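Workshop and Kitchen Tips: When the Robot Helper Drops Things

Posted under: Home robots, Floors, Safety

I love these machines. I've had a little wheeled helper with one arm going in our house since January, a Wusitz kit that I put together on the workbench over a string of cold evenings, and I would not go back. It fetches, it carries, it puts the tea towels in the hamper (mostly in the hamper). But I promised to write up the bad night as well as the good ones, so here goes -- grab a cuppa, there are a few tips buried in it.

What went wrong

The job was taking the kitchen rubbish from the bin to the back door. It had done the run perfectly for weeks. Then one Thursday, a bit after nine at night, it picked up the bag, got partway over the tiles and stopped dead with its arm up. The screen said GRIP OK. The grip was not OK! The bag was sliding down through the fingers, slow as honey, and when it finally let go it came down on the corner of the charging dock and split. Coffee grounds, chicken bones, the lot.

Worse, I did the silly thing and reached in with a cloth while the arm was still powered. It decided the job wasn't finished, swung down for another try and closed on my sleeve. No harm done apart from a button, but I got a proper fright, and that's the bit I'd like you to remember if you skip the rest.

First tip: kill the power before you clean

Use the big red stop, then wait until the arm has gone limp or locked, whichever yours does. Pause on the phone app doesn't count. On mine, pause only holds the current step, and when the hold runs out the thing picks up where it left off. I'd read that in the manual and forgotten it completely.

If your stop button is on the back of the base, as mine was, move it. I ran a longer lead and put the button on a short post at the front where I can hit it with my foot. Best half hour I've spent on the whole project.

Why it said the grip was fine

The fingers measure how far they've closed and how hard the motor is working. A thin plastic bag bunches up between the pads, the motor feels a bit of push, and the software is happy. Add a smear of cooking oil on the pads from the pan lids it had moved at dinner time and you've got a grip that reads well and holds nothing.

I washed the pads with warm water and dish soap, rinsed, and let them air dry overnight. Don't use turps or anything strong on soft pads, they go shiny and then they crack. I'd already ruined a pair that way, and the replacements came from the parts counter in Plurnham and took ages. 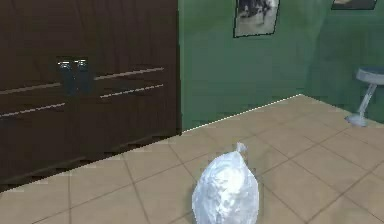 Get the bag right and half your trouble goes away. My machine grabs from straight above, so it needs something up top to close on, and a floppy open mouth is hopeless. What you want is a full bag pulled in at the neck and knotted, with a tuft of plastic standing up past the knot like that white one on the tiles. The knot works as a stop: if the fingers slip a little, they fetch up against it and hold. A tuft that leans to one side is fine in my experience, as long as it isn't lying flat. Leave clear floor all the way around as well, so the arm can come at it from any direction without clipping a cupboard.

Squeeze the air out before you tie. A bag blown up like a balloon rolls when it's touched, and then the machine chases it across the kitchen, which is very funny the first time.

Weigh a few bags

I hung our rubbish off a luggage scale for a while and was amazed at how heavy wet scraps are. My arm is rated to 3 kilograms and an ordinary bag after a roast came in right at the limit, before you even think about the extra strain when the wheels start and stop. Now the wet stuff goes in the compost caddy and I carry that myself. The bags are lighter, the motor runs cooler, and the garden is thrilled.

Pale tiles, pale bags

My camera had a dreadful time with a light-coloured bag on our light-coloured floor in the evening. The colours run together and it aims for the side of the bag instead of the neck. Two fixes, both cheap:

Leave a proper light on. I stuck a 200 lumen strip under the bench edge, pointed at the floor, and the missed grabs dropped away to nearly 3 in a month, where I used to get that many before breakfast.

Tie the neck with something dark. A twist of navy wool does it. The camera picks it up straight away, and wool costs nothing if you have a knitter in the house.

Slow it down

The factory travel speed on the Wusitz is 200 millimetres a second. I've got mine at 115 when it's carrying and the full 200 when it's empty. It's a lovely calm pace and the bag hardly swings at all. If your settings only have one speed for everything, pick the slower one. The rubbish is in no hurry.

Grout lines matter more than you'd think, too. Small hard wheels chatter over them and shake the load loose. I swapped to the soft rubber ones and the noise went away along with the shaking.

Cleaning up a split bag

Scrape first, then blot, then wipe. If you go straight in with a wet mop you push the grease into the grout and it'll stay there till you retire. For grout that's already marked, make a paste of bicarb and water, leave it on for a quarter of an hour, and scrub with an old toothbrush. Check the wheels before you switch back on -- mine tracked coffee grounds all the way down the hall carpet.

Coming up next: a drip tray for the charging dock, made from an old baking tin. If you run the Ratanaporn arm with the three-finger hand, I'd love to hear how it goes with knots, so please leave a comment below.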